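双臂台子工作笔记
九月,接上一篇

上午 9:20

上一篇最后一句写的是“漂移问题基本定位,明天收尾”。把这句话原样留着,供以后的自己引以为戒。

现象复述一遍,给没看上一篇的同事:右臂去抓杯子,手腕不转的时候一切正常,手腕一转,Turcotte 给出的目标位姿就往转动的反方向滑一截,手腕停下来,目标又慢慢滑回去。杯子当然没动。控制器很老实,目标往哪滑它就往哪追,于是夹爪在杯子上方画一个小弧,像是在犹豫要不要喝。

上一篇怀疑手眼标定。理由很充分:凡是位置不对,先骂标定,十次里总能骂中几次。所以上午第一件事是重新标了一遍,标定板摆位换得比平时勤快,残差比旧的还小一点,装上去跑,弧照画。旧的标定文件我没删,改了个名字放在旁边。目录里现在有 calib_new、calib_new2 和 calib_final_old,最后这个名字是谁起的不追究了,提交记录里写着,是我。

标定如果有错,静止时也应该错。静止时不错,只在动的时候错,那就跟时间有关。这个道理写下来只要一行,想明白用了一个上午加昨天半个下午。

上午 10:40

查时间戳。链路是这样的:

腕部相机出图,交给 Turcotte 做分割和位姿估计,Turcotte 把“物体在相机坐标系下的位姿”发出来;Vendik 收到之后,按消息上的时间戳去关节状态缓冲区里插值,拿到那一刻的手腕位姿,乘一下,得到物体在基座坐标系下的位姿。

设计是对的。文档里画的图也是对的。问题出在“消息上的时间戳”这几个字。Turcotte 在推理结束、打包消息的时候才调一次 now(),把这个时间填进消息头。也就是说图像是早先曝光的,Vendik 却拿了推理结束时的手腕位姿去乘。手腕在这段时间里转过的角度,原封不动地算到杯子头上。

翻代码,相机驱动那一层是把曝光时间带过来的,字段叫 capture_stamp,一路传到 Turcotte 的预处理函数,在那里做了一次图像旋转(腕部相机是侧着装的,图要转正才喂给模型),旋转函数返回一个新的图像对象,新对象的时间戳为空。下游发现为空,很体贴地补了一个当前时间。没有警告。补的那一行后面还有注释:“避免空指针”。

空指针确实避免了。

改动很小:旋转函数拷贝消息头;下游遇到空时间戳直接报错退出,不再替人操心。顺便搜了一下整个仓库还有哪些地方用 now() 填消息头,除去测试代码,还有一处在力传感器的滤波节点里,也一起改了。那一处的延迟小到看不出来,但既然看见了就没法装没看见。

改完用 Juston 把昨天的录包重放了一遍,打印曝光时间和旧时间戳之差,近 60 毫秒,推理负载高的时候还会再往上跳。手腕转快一点,杯子在坐标里挪出去的距离够夹爪错过半边杯沿了。和看到的弧对得上。

上午 11:30

上真机。为了稳妥,先把速度倍率压低,右臂停在杯子上方,让手腕左右来回转,杯子放着不动,看基座坐标系下的目标。旧版本的曲线跟着手腕一起摆,新版本基本是一条平线,只在换向的地方有一点毛刺。毛刺怀疑是插值用的线性,换向时加速度大,线性插值就显得天真。先记着,不修。修了它今天就到此为止了。

然后恢复正常速度,跑抓杯子的流程。
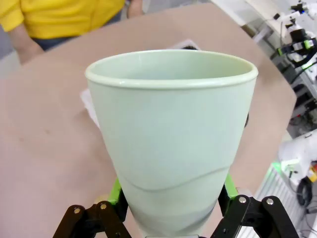
接下来是夹持判定,这块逻辑我一直看不顺眼,趁着手热一并写下来。

现在 Vendik 里判断“夹住了没有”,条件是三选二:指间开度大于空夹阈值、电机电流超过阈值、开度变化率低于阈值并维持一段时间。听起来民主,用起来和民主一样,常常表决出一个谁都没想要的结果。软一点的杯子,指垫压上去杯壁会让一点,开度还在慢慢变,变化率条件就不满足;电流又因为杯子软上不去。于是三票里只有一票,判定失败,状态机回到“张开重试”。如果手指这时候已经夹住了杯子,张开重试就等于亲手把成功退掉。

改法有两种。一种是给不同物体配不同阈值,Bisport 那边的物体库里本来就有字段,只是没有人填。另一种是看开度曲线的形状,碰到物体之后斜率会有一个明显的拐点,不管软硬。我倾向后一种,录包里看了几段,拐点都很清楚,软的拐得圆一点,硬的拐得尖一点。缺点是要在线检测拐点,滤波窗口一长就迟钝,一短就神经质。先用 5 个采样点的窗口写了个最朴素的版本,离线跑录包没有误报。真机上还没接,只让它在旁边打日志,和旧逻辑对着看。

旁路模式这个习惯希望大家都养成:新判定先只写日志不参与决策,看它和旧的在哪里意见不合,再决定听谁的。上个月把新碰撞阈值直接推上去那次,代价是左臂每隔一会儿就急停一次,一下午所有人走路都绕着那张桌子。

中午 12:15

吃饭前起了一轮长时间录制,纯粹为了给 Juston 攒数据。回来一看磁盘没满,进程也没挂,按照经验这说明参数写错了。检查了一遍,还真没写错。

下午 13:30

进入今天的第二个坑:往筐里放东西。

Bisport 规划放置动作时,要先从 Turcotte 拿到筐的几何。筐壁上全是小方孔,深度相机看过去,孔里有时候给出筐内侧的深度,有时候给出桌面的深度,有时候什么都不给,全凭心情。点云里的筐壁就成了一片筛子。筛子倒还好说,麻烦在于后处理里有两条路:

一条是“孔洞填补”,把小空缺补上,筐壁就完整了。可是它判断空缺只看面积,角度一斜,筐口被压扁,投影面积也不大,它会顺手把筐口也补上。于是筐变成一个实心盒子,Bisport 看了以后认为放置目标在障碍物里面,无解。

另一条是不填补,直接用稀疏点云做碰撞检测。这时候筐壁上有些地方点太稀,体素化以后留出缝来,Bisport 就找到了一条非常优雅的路径:从筐壁中间穿过去。代价最低,长度最短,关节余量充裕,各项指标全优。幸好执行前有人看可视化。

所以同一个筐,在一个配置下进不去,在另一个配置下没有墙。两个配置的开关叫 fill_holes,布尔值。给布尔值起名字的人总以为世界上只有两种情况。

试了几种中间路线:

按孔的周期性来判断。筐壁的孔排列很规整,筐口只有一个。做一次简单的间距统计,规整排列的小空缺填,孤立的大空缺不填。正面看效果不错,斜着看孔的间距被透视压缩,统计就散了。要先把点投到筐壁平面上再统计,可是筐壁平面又是从这些点里拟合的。能做,但绕。

直接拟合模型。既然知道是筐,就拟合一个上面开口的盒子,四壁一底,点云只拿来定位姿和尺寸。碰撞检测用拟合出来的几何,原始点云在筐的范围内不参与。好处是干净,坏处是筐里如果已经有东西,也跟着一起被抹掉了,得另外把筐内的点单独拎出来当障碍物。

下午用的是第二种,写得很快,因为左臂的分支里早有人写过一个“开口盒”的形状类,躺在那里没有被任何地方引用。感谢这位前人,提交信息是“临时”。

下午 14:50

开口盒接上以后,放置能规划出来了,穿墙也没有了。然后是筐内杂物的问题,果然来了。

筐里散着东西时,单独拎出来的筐内点云里除了物体,还有筐底,还有筐壁内侧的一部分点。剔除的办法是把拟合几何往里缩一点,落在缩进区里的都算筐自己的。缩多少?缩少了,筐壁的点残留下来,像是筐里沿边站了一圈幽灵;缩多了,贴着筐壁放的东西会被当成筐的一部分,Bisport 放心地往上面放。
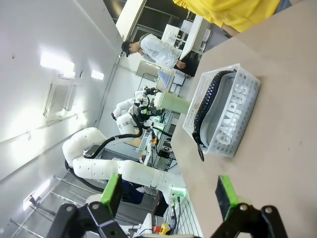 细长又会弯的东西最难办,电缆首当其冲。它沿着筐壁弯过去的那一段,在任何缩进量下都有一部分要被吞掉;翘出筐沿的那一段又落在筐的范围之外,被当成另一个物体。一根电缆,在障碍物列表里登记成两户。缩进量最后定在 4 毫米,这个数没有什么理论依据,是两边都不太难看的折中,写进配置文件,旁边注明“折中,勿膜拜”。

更像样的做法是先用 Turcotte 的图像分割给每个点打标签,标签是“筐”的才允许剔除,再加几何约束。分割本身对筐和电缆的区分看着还行,一白一黑,再分不清就该退货了。难点在于分割是在图像上做的,深度的边缘和颜色的边缘对不齐,边界一圈点的标签会串。对齐误差里有多少来自上午那个时间戳问题,还不知道。新版本的录包攒够以后再看,旧录包里的标签不能用来下结论,这句话给我自己标个重点:旧录包的时间戳是错的,不要拿旧录包评估分割。

刚写完这句,我就用旧录包评估了一遍分割。结果作废。

下午 15:40

说到旧录包,Juston 需要一个补救工具。旧录包里其实原始相机话题还在,曝光时间是好的,错的只有 Turcotte 输出的那一路。理论上可以把原始图像重新喂给新版 Turcotte,生成一路正确的输出,替换掉旧的。写了个脚本,跑起来以后发现同一个录包重放两遍,输出的消息数目不一样。

追了一阵。Juston 重放时按墙上时钟发消息,机器忙的时候 Turcotte 处理不过来,队列满了就丢旧的。丢哪一帧取决于当时机器有多忙,也就取决于旁边有没有人在编译。换句话说,我们一直拿来做回归测试的工具,结果受隔壁工位影响。过去几个月那些“偶发失败,重跑通过”的记录,想必有不少要算在这上面。

给 Juston 加了一个同步模式:发一帧,等下游确认处理完,再发下一帧,时钟用录包里的时钟。慢是慢,但两遍跑出来逐字节一致。拿中午那轮录制里的一段做验证,2747 帧图像进去,同样数目的位姿出来,一帧没丢。逐字节比较第一次没通过,差在消息里有一个“处理主机启动时间”字段。谁需要在物体位姿里知道主机什么时候启动的,请来找我,我真心想了解。字段暂时没删,比较时跳过。

同步模式不能用来测延迟,这一点写在帮助信息里了,用大写。测延迟还用原来的模式,测对错用同步模式,回归脚本默认改成同步。

下午 16:30

双臂协调这边只动了一点点。Vendik 给两条臂各开一个控制线程,共享一份工作区占用表,谁要进公共区域先占位。右臂往桌子中间伸的时候左臂应该等着。现在的问题是占位粒度太粗,整个桌面中间算一格,右臂在筐右边晃悠,左臂想去够左边的杯子也得排队。看日志,左臂有大把时间花在礼貌上。

想改成按扫掠体积占位,Bisport 规划出轨迹后把扫掠体积一起提交,两边不相交就同时放行。要注意的是重规划:轨迹中途改了,旧的占位得先扩后缩,先把新体积加进去,确认没有冲突,再放掉旧的。反过来做就有一小段时间什么都没占,两条臂会同时觉得自己是唯一的。单元测试先写了,实现还空着,所以测试现在全红,不要惊慌,也不要把它们注释掉。

下午的场景配置存成 tabletop_mix,想复现的人照着摆即可,位置不用太讲究,Turcotte 要是连这点差异都受不了,那也该早点知道。
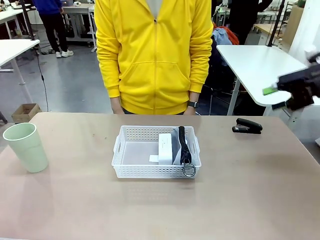
桌面:左侧绿色杯子,中间带孔白筐,右侧订书机;右夹爪在画面右缘。

带钥匙圈的包是临时加进去的难题。金属圈反光,深度在那一小块上成片缺失,开口盒拟合时如果恰好有东西垂过筐沿,前壁的高度就会被带偏。加了一步稳健拟合,离群点不参与壁高估计,离线重放里筐的高度稳定了。订书机在分割里偶尔和它自己的影子连成一片,包围盒大一圈,对避障没有坏处,对抓取有。暂时没管。

傍晚 17:45

提交情况,省得大家来问:

时间戳修复已合入主干。所有在 Turcotte 后面接东西的人请更新,旧的驱动如果不填曝光时间,现在会直接报错退出,这是故意的。

开口盒拟合在分支上,依赖左臂那边的形状类,等那边合了我再合。形状类的提交信息我建议改一下,不改也行,反正找得到。

拐点判定在旁路打日志,开关默认关。打开以后日志量会涨,长时间跑请看着点磁盘。

Juston 同步模式已合入,旧录包的修复脚本放在 tools 下面,跑之前先备份。脚本自己不备份,我写的时候觉得用户会备份,然后在自己身上验证了这个假设。丢的那个录包不重要,我反复跟自己说了几遍。

还没弄清楚的:

换向时目标曲线上的毛刺,怀疑线性插值,换成样条试试。如果换了还有,就要去看编码器读数的时间戳,那一层我希望永远不用去看。

缩进量在别的筐上合不合适,没试过。目前只有这一种筐,参数不知不觉就长成了它的形状。

推理负载高时延迟上跳,时间戳对了以后位姿不会错,但会旧。控制器拿着一个正确而过时的目标往前走,静物没关系,有人伸手挪杯子就难说。Vendik 应该设一个目标最长有效期,过期就减速停住。默认值多少,等延迟分布出来再定,在那之前正常速度运行时不要去挪桌上的东西。

标定文件目录今晚清理。calib_final_old 改名之前先查一下启动脚本里有没有引用它。

18:10 补:查了,有引用。左臂一直在用它。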